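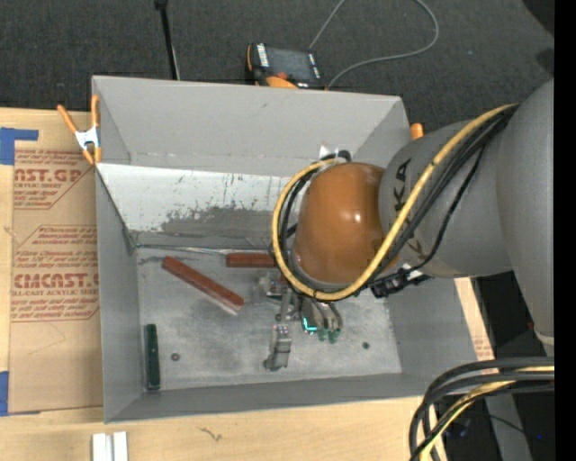
Birgit Rathjen thinks I should stop worrying about empty pews and start worrying about the coffee. She wrote to me after my last column, the one about our parish in Flotcombe losing its early Mass, and she put it pretty bluntly: people will sit through a dull homily, they'll sit through a cold church, they'll even sit through the second collection, but if they can come for a year and leave every week without one person learning their name, they won't come for a second year, and why should they?

I've been chewing on that for weeks. I wanted to disagree with her, because I'm one of those people who gets a little itchy when the talk turns to hospitality. I've read too many parish bulletins where "welcoming community" means a folding table with a sign on it. And I happen to think people go to church for God, or ought to, and that if what you're after is a warm room and a cinnamon roll there are diners that do it better. So my first draft of this column was a fairly grumpy answer to Birgit. I got four paragraphs in and then I threw it out, because I remembered how I came back myself.

I was away from the Church for most of my twenties. No big quarrel, no scandal, I just moved for a job and never looked up the Mass times. (I know this is boring. I think most people's leaving is boring, and we'd understand it better if we admitted that.) What brought me back was a funeral, and after the funeral a woman named Waltraud Haberkorn asked if I could drive her home. I'd never met her. She talked the whole way about her knees and her late husband and a novena she'd been saying, and when she got out of the car she said, "So I'll see you Sunday, then," like it was already settled. And I went! I went because I was embarrassed not to. I'd love to tell you it was grace working on my intellect, and maybe it was that too, but what I felt at the time was that Waltraud would look for me and I wouldn't be there.

Now, you could say that's a bad reason to go to Mass. I've heard priests say so, and I've said it myself about other people's reasons. We like our motives pure. But I've come to think that a lot of faith starts with being expected somewhere. My grandmother's whole religious life was built out of it. She was expected at the rosary, she was expected to bring the ham at Easter, she was expected to know who was sick on her street, and if you'd asked her whether she was doing all that for God or for the neighbors she'd have thought you were being rude.

What bothers me is how many ways we've found to stop expecting people. Our parish has 285 families on the books. That's the number on the annual letter, anyway. When I joined, I filled out a card, and the card went into a drawer, and the next thing I got from the parish with my name on it was a box of envelopes. I don't blame the office, they've got two people and a copier that hates them. But I filled out that card thinking somebody would call. I had my phone voice all ready.

And then there's the livestream. I'm going to get mail about this. I know it's a lifeline for the homebound, and when my mother had her hip done she watched every single Sunday and was glad of it. Keep it, please. What I'd like is for us to quit quoting the views like they're attendance. Our bulletin in April announced that the Easter Vigil had "reached" 42 households online, and I thought, okay, reached them how? Did anyone ring one of those doorbells? Do we even know which ones they were? Somebody watching alone at a kitchen table might be sick, or grieving, or one step from drifting away for good, and a number on a screen looks exactly the same in every case.

My brother-in-law, who is a Methodist and enjoys this sort of thing, says his church solved it with a phone list. Everybody on it gets one other person to call if they're missing two weeks in a row. No script. You just call up and say hey, are you okay. He says half the calls turn into a conversation about tomatoes. I think that's wonderful, and I think Catholics would be terrible at it at first. We're trained to slip in, take the same pew, and be in the parking lot before the last verse. I do it too. I've sat behind the same man for six years and all I know about him is that he sings flat and has a nice green coat.

There's a fair objection here, and Birgit's letter didn't deal with it, so I will. Some people want to be left alone in church. They come to the back row precisely so no one will pounce, and a cheerful greeter with a name tag would send them straight out the door. I have been that person. After my divorce I went to a parish across town for months so I wouldn't have to explain anything to anyone, and I was grateful for every stranger who nodded and let me be. A church needs room for that. But even then, I'd have liked somebody to notice when I quit going. There's a difference between leaving a person in peace and losing track of them, and I suspect most of us can tell which one we're doing.

So I don't think it's really about the coffee, Birgit, though yours is probably better than ours. I'd start smaller. Learn the name of whoever sits in front of you. If they're gone a couple of weeks, ask around. Offer a ride, or better yet ask for one, which worked on me and which I've since tried on two other people (one of them now lectors, and she's good). None of this needs a program or a budget line or a diocesan consultant with slides.

I haven't done it yet with the man in the green coat. I meant to last week, and then the closing hymn was "Holy God, We Praise Thy Name," and he went for the high part, and I lost my nerve laughing. I'll try again this Sunday.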